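위스트비, 공용 작업실 식재료·용기 정리 기준 시행

위스트비 시설운영실은 2023년 6월 1일부터 본관과 별관의 공용 작업실에 새로운 식재료·용기 정리 기준을 적용한다고 밝혔다. 적용 대상은 식재료와 그릇, 일회용 컵을 올려 두는 공용 탁자 17개이며, 탁자가 놓인 방의 이용자는 소속 부서와 관계없이 동일한 기준을 따르게 된다.

이번 기준은 지난 2월 실시한 공용 공간 이용 실태 조사를 바탕으로 마련되었다. 조사에는 직원과 입주 기관 관계자 612명이 참여하였다. 응답자들은 개선이 필요한 사항으로 탁자 위 물품의 분류, 빈 용기의 처리, 탁자 아래 보관 물품의 관리를 주로 꼽았다. 탁자 한 개를 여러 부서가 함께 쓰는 별관에서는 물품의 사용 부서를 알기 어렵다는 의견도 다수 접수되었다.

시설운영실은 물품을 식재료, 그릇, 컵, 포장재의 네 가지로 나누어 관리하기로 하였다. 투명 플라스틱 용기에 담긴 열매채소와 과일은 한곳에 모으고, 용기에 담지 않은 식재료는 매트 위에 바로 쌓지 않고 그릇이나 쟁반에 옮겨 담도록 하였다. 종이컵과 플라스틱 컵은 종류별로 구분하며, 비닐봉지는 내용물을 확인한 뒤 탁자에서 치우는 것을 원칙으로 한다.

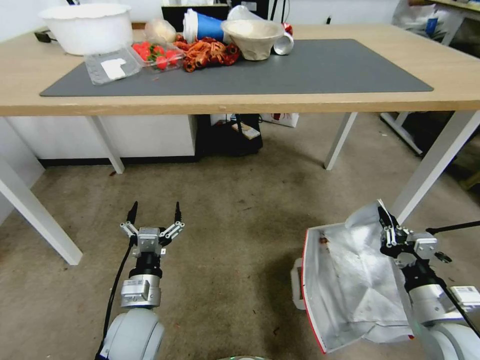
별관 공용 작업실의 탁자. 매트 뒤쪽을 따라 식재료와 용기, 컵, 비닐봉지가 놓여 있다.

탁자에 깔린 매트의 사용 범위도 정하였다. 매트 앞쪽은 작업 면으로 비워 두고, 식재료와 용기는 뒤쪽에 배치한다. 크기가 큰 그릇과 대야는 매트 바깥의 나무 상판에 둘 수 있다. 전원 케이블은 그릇이나 식재료와 닿지 않도록 상판 가장자리로 정리하며, 사용하지 않는 플러그는 탁자 위에 두지 않는다.

탁자 아래 공간에 관한 규정도 신설되었다. 가방과 상자를 바닥에 둘 경우 통로를 침범하지 않아야 하며, 상자에는 부서명과 보관 기한을 적어야 한다. 기한이 지난 상자는 사전 안내를 거쳐 별관 보관실로 옮겨진다. 카펫 바닥의 얼룩과 부스러기는 정기 청소 항목에 새로 포함되었다.

시설운영실 요란타 피옹테크 실장은 “같은 탁자를 쓰는 사람이 많을수록 물건의 자리가 분명해야 한다”며 “새 기준은 이용자가 다음 이용자에게 탁자를 넘길 때 확인할 사항을 정리한 것”이라고 설명하였다. 피옹테크 실장은 시행 초기에는 위반 사항을 별도로 집계하지 않고 현장 안내를 우선하겠다고 덧붙였다.

그릇과 용기의 구매 방식도 함께 조정된다. 지금까지는 각 부서가 필요한 물품을 개별적으로 구입해 왔으나, 앞으로는 시설운영실이 수요를 취합하여 프리키타르를 통해 일괄 구매한다. 1차 구매분은 그릇과 뚜껑 있는 보관 용기를 합하여 거의 830개이며, 본관과 별관에 순차적으로 배부된다. 기존에 사용하던 플라스틱 용기와 그릇은 파손되지 않은 경우 계속 사용할 수 있다. 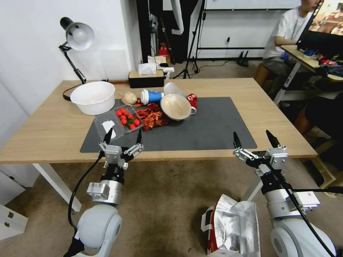

별관 탁자 위의 식재료와 투명 용기, 베이지색 그릇, 컵. 뒤쪽 가장자리에는 탁상 조명과 휴지 상자가 있다.

탁상 조명과 휴지 상자 등 탁자에 상시 비치하는 물품은 뒤쪽 가장자리에 두도록 하였다. 조명은 상판에 고정하여 사용하고, 전선은 작업 면을 가로지르지 않게 한다. 휴지와 종이 냅킨은 음식물이 담긴 용기와 분리하여 보관한다. 선반에 올려 둔 종이봉투도 매주 한 차례 점검 대상에 포함된다.

별관 이용자 대표로 기준안 검토에 참여한 춘인 목 씨는 “초안에는 컵을 모두 수납장에 넣도록 되어 있었으나, 하루에도 여러 번 쓰는 물품이라는 점을 고려해 탁자 위 보관을 허용하는 방향으로 수정되었다”고 전하였다. 다만 업무 종료 시각 이후에는 사용한 컵을 탁자에 남겨 둘 수 없다.

신선 식품은 당일 사용을 원칙으로 하며, 남은 식품은 품목과 날짜를 적어 공용 냉장고에 보관하여야 한다. 표시가 없는 식품은 매주 금요일 오후에 폐기된다. 건조 식재료와 양파, 마늘 등 실온 보관이 가능한 품목은 뚜껑 있는 용기에 담아 수납장에 둘 수 있다.

날타르드관의 공용 작업실은 내부 공사가 끝난 뒤 같은 기준을 적용받는다. 정리 기준 전문과 탁자별 담당 부서 목록은 위스트비 내부 게시판의 시설 안내 항목에서 열람할 수 있으며, 문의는 시설운영실에서 접수한다.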